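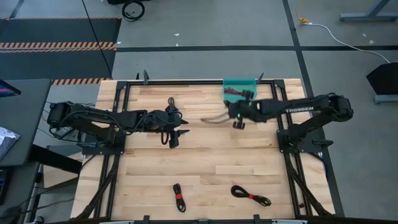 Figure 3. Two arms mounted on either side of a wooden work surface.

4.2 Effects of the merger on parts supply

When Trakura bought Udivora, both firms promised customers that nothing would change. Both product lists were kept, along with both price lists and, for a while, both sets of holiday cover. Buyers of motor control chips were told to carry on as before, which most of them did, through two ordering systems that could not read each other's part numbers.

We asked 60 buyers how long they had waited for orders placed before and after the deal. Waits grew longest for the older chips, which the merged firm described as "fully supported" until the November in which it stopped making them. Orders under 500 pieces fared worst. Large customers were given a named contact – small ones were given a web form.

Rostami and Hirano argue that such delays fade once the two sales teams are joined. Our replies offer them limited comfort. Three buyers at Badell reported that the joined team had lost the people who knew the older parts, and had kept those who knew the slides. Ojala's earlier account of supplier mergers comes closer to what we found, although her buyers were asked while the deal was still pending and everyone was being polite.

Prices are a separate matter, and we take them up in Section 4.3.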